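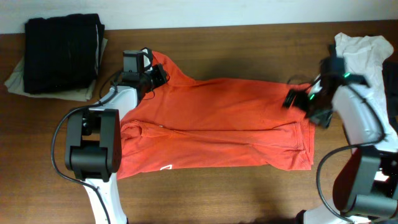 Slide 1. Two-arm folding, orange shirt, left gripper at the collar.

Leave this one up while people sit down. Say name, say Dumlao, say this is a software talk. Slides go out afterward, so no need to photograph them.

Opening. Most folding talks are about the policy. I want to spend my time on the code between the policy and the motors. Over the winter we changed very little in the model and a lot in that layer, and the robot got noticeably easier to work with. Mention that Rosalinda Umali wrote most of the executor and is in the room for questions.

Point at the slide. Both grippers are on the same piece of cloth. For the planner that is one closed loop: arm, shirt, other arm, table. If one arm moves and the other lags, the shirt takes up the difference until it can't. Everything in the next section comes from that.

Slide 2. What runs where

Walk the diagram left to right. Camera drivers, then the cloth state estimator, then the policy, then the executor, then the joint controllers. Five processes. They talk over shared memory on one machine. We used to run the estimator on a second box and gave that up because the clocks drifted and we spent too many afternoons on it.

The policy puts out short chunks of targets for both arms together. It does not know about joint limits or about the other arm's cables. The executor does. Keep this clear, people always ask which part is learned. Learned: estimator and policy. Written by hand: everything after that.

Slide 3. The two-arm clock

This is the main point of the talk, slow down.

First version: each arm had its own queue. Each queue was correct. The left arm would finish a segment early, start the next one, and drag the collar while the right arm was still settling. We saw it as a diagonal pull across the body of the shirt. The logs for each arm looked fine when read separately, and that is why it took Ravindra Bhardwaj two weeks to find.

Second version: one queue, one clock, both arms. Each entry has a target for left and a target for right. If either arm reports that it is behind, the clock slows for both. Nothing skips ahead. The cost is speed. A fold takes longer than it did before. We think that's a fair trade and I'll say so if asked.

Small detail worth giving: slow the clock smoothly. Our first attempt paused it outright, and the stop and restart shook the cloth more than the lag had.

Slide 4. Grasp state

We do not have touch sensing in the fingers. Grasp state comes from finger position, motor current, and the wrist camera. Say what each is good for. Position tells you the fingers closed on nothing. Current tells you they are pressing on something, which may be the table. The camera tells you whether there's fabric between them, and it is the slowest of the three.

We label each grasp with one of 4 states: open, closing, holding, unsure. "Unsure" was Visitación Cabello's idea. Before that the executor had to pick yes or no, and it picked yes too often. Now an unsure grasp blocks any lift. Sliding along the table is still allowed. In practice a short slide often settles the question, since cloth that is held moves with the fingers and the camera picks that up.

If there is time, tell the sleeve story. If not, skip it. Sleeve story: the arm was marked as holding a hem, it was holding a sleeve folded under the hem, and the fold came out inside out at one corner. Grasp state was right. Cloth state was wrong. Two different bugs, keep them in two different places in the log.

Slide 5. What the estimator gives us

Do not oversell. It gives an outline, a guess at the collar and hem, and a fold line if there is one. No full mesh. We tried a mesh for a while and the planner never used most of it.

Go back to the first slide if the clicker allows. A shirt partway folded has a doubled edge, and there are wrinkles in the lower part. From overhead, a wrinkle and a fold edge can look much alike in a single view. The estimator keeps the last fold line it was sure of and needs several views in agreement before it replaces it. Other cloth is on the table too: a white one bunched up behind the right gripper, and a folded black piece on top of a beige one over at the upper left. Those go in a keep-out map. The planner will not route a wrist through them. Segmenting by color was enough for an orange shirt on brown wood and failed on tan clothes, so we no longer rely on it.

Slide 6. Cables

People laugh at this slide, let them. The cables are in the collision model as fat tubes that follow the elbow. The tubes are bigger than the real thing. Musyoka Okoth measured where the loops went across a set of recorded folds and drew the tubes from that. It ruled out some reaches we liked. It also ended a class of stops that we had been blaming on the planner.

Slide 7. Tooling

Prundstead is our replay tool. It takes a log and steps through it on one timeline: camera frames, policy output, executor state, joint positions. The feature we use most is the simplest one. You can mark a moment and leave a note on it, and the note stays with the log.

Every change to the executor is run against 2000 recorded chunks before it touches an arm. No cloth in this test, only timing and limits. It catches the dull mistakes. Rommel Ignacio set it up to print the worst case first, so people read it.

Demo here if the laptop is behaving. Open the March log, jump to the second mark, show the clock slowing on both arms. If the laptop isn't behaving, go to the backup clip and keep talking.

Slide 8. Still open

Thick seams. Current reads high on them and the state flips to holding too soon.

Recovering after a dropped corner. Right now we flatten and start over. It works but it is slow and people watching assume something broke.

Tuning. The slowdown curve has too many constants and they were set by hand on one pair of arms.

Slide 9. Questions

Repeat each question into the mic. If asked about other garments: shirts and towels only so far, trousers are in progress. If asked about release: the replay tool first, the executor later, no date. Send estimator questions to Visitación, she's at the Wudulley table until 5.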